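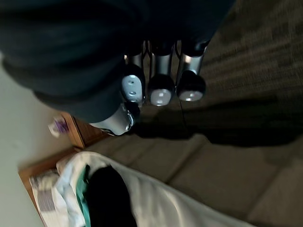 How does a robot hand know how hard to squeeze?

It measures. When a finger touches something, the motor has to work harder, and the small computer notices this. Some hands also have a sensor in the fingertip that feels the pressure. The computer compares the number with a limit that a person has chosen, and when the limit is reached, the finger stops.

My name is Kaja Venckus. I write these pages for children who like to build things. Today I want to tell you how you can make a simple finger at your own table. We call our finger Fustetti. The name means nothing, but my niece likes how it sounds.

First look at your own finger. Bend it slowly. It has three bones and they fold one after another. Inside there is a kind of string, and its name is tendon. The muscle that pulls it is not in the finger at all. It is in your arm! Hold your arm with the other hand while you move your fingers, and you will feel it.

Many robot fingers work in the same way. A motor pulls a string, and the finger closes. Other robot fingers have gears or small rods in place of the string.

For Fustetti you need a paper drinking straw, 28 centimeters of strong thread, tape and scissors. Ask a grown-up to help with the cutting. Make two small notches on the same side of the straw. Do not cut all the way through. Put the thread inside the straw, tape one end of it at the tip, and pull the other end. The straw bends at the notches.

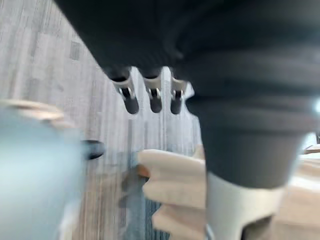

Now try to pick up something light with two straws, for example a sock. It will probably slip. Paper is too smooth, so put a piece of a rubber balloon on each tip and try again. Rubber holds much better.

My friend Kenna Baird made her first straw finger in July. She wanted it to bend to 90 degrees, like a corner of a book. It took her 14 straws, because she made the notches too deep and they tore.

When your finger bends well, you can play the part of the computer. Close your eyes and pull the thread until you feel that the straw touches something. Then stop. Did you stop too early, or did you crush it? A grape is good for this test, and you may eat it afterwards.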